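Rolarus Work Table, Reddish Brown

Item 779
Sold by Shehata Workroom Furniture

Overview

The Rolarus is a large, plain work table for workshops, classrooms and packing rooms. It has a flat top with no drawers and no raised rim, so you can work from any side and wipe it down in one pass. Most of our customers buy it as a shared table for several people, or as a base for bench equipment that stays in one place.

We have sold the Rolarus under this name since the Mastinix line ended. The top is the same size as the old Mastinix top, and covers made for that table will fit.

The top

The finish is matte. It does not throw back ceiling light the way a gloss top does, and small parts are easier to pick out against it. Light-colored items show up well on the brown. Dust shows up too, so plan on a quick wipe at the end of the day.

A matte surface will mark if you drag metal across it. Lift heavy items into place, or put felt under them. Small scuffs can be rubbed out with a damp cloth and a little dish soap. Deeper scratches stay.

Two white robot arms are set up on the reddish-brown top, with the base of each one near a corner and the right arm reaching a tray in the middle of the table. Cables can go over the edge and down toward the floor. 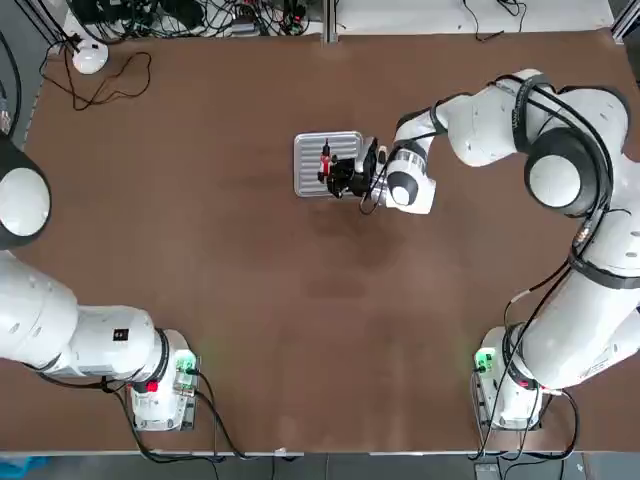 Size and weight

Length: 1,300 mm
Depth: 1,000 mm
Color: reddish brown, matte
Legs: four, bolted, with screw feet for leveling
Clear edge for clamps: all four sides

The table ships flat in two cartons. The top is the heavy one and needs two people to carry it. Check that the route to the room has a turn wide enough for the carton before you order - we can't take back a top because it would not go up the stairs.

Putting it together

Lay the top face down on a blanket or on the flattened carton. Bolt the legs on by hand first, then tighten them with the wrench from the parts bag. Turn the table over with a second person and set the feet until it no longer rocks. Go over the bolts again after a week of use.

If you are mounting equipment with screws, mark the holes from the top side and drill slowly. Put tape over the spot first to keep the finish from chipping. Holes you drill yourself are not covered by the warranty, but they do not cancel it for the rest of the table.

Options

Driltton cable hooks, pack of four. They screw to the underside and keep cords off the floor.
Lower shelf, 300 mm deep. Fits between the back legs.
Felt pads, one sheet, cut to size with scissors.

The lower shelf is out of stock and is expected again in April. Orders for the table with a shelf will be held and sent together unless you ask us to split them.

Customer note

"We use ours for repairs and it has held up fine. The feet needed adjusting twice on our floor, which slopes. I would get the cable hooks at the same time, I ended up ordering them later and paying for shipping again."
Radwa Soliman

Questions and orders

For more than one table, or for a top without legs, write to Adel Radwan through the contact form and include the item number. Replacement feet and bolts are kept in stock and can be ordered separately.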